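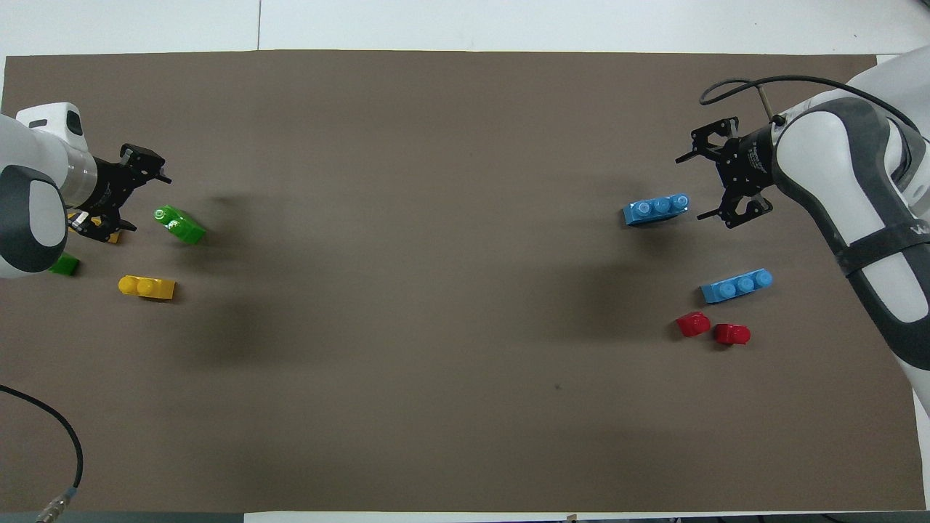
Boonsong Somboon replied:
I'd skip the Broltach serum if your hair is fine. I used it all through January and my roots were flat by lunchtime. The Kaewmanee leave-in is lighter and costs less.

prillcombe80 wrote:
Flat how? I have fine hair and the Broltach works for me – two drops, ends only. Are you putting it on damp or dry?

Boonsong Somboon replied:
Damp, the way the bottle says. Two pumps.

prillcombe80 wrote:
Two pumps is a lot for fine hair. Try half of one.

Daranee Thongdee wrote:
I have both. The Kaewmanee one smells better but did nothing for my split ends. The Broltach did help with frizz. I don't think either is worth full price.

Boonsong Somboon replied:
Nothing fixes split ends except a trim. That isn't the product's fault.

Daranee Thongdee wrote:
The label says "repairs," so I think it's fair to mention.

nudness_fan wrote:
Has anyone tried the Nudness scalp scrub before either of these? My leave-ins stopped feeling heavy once I used it every other week.

prillcombe80 wrote:
Too gritty for me. I went back to a clarifying shampoo.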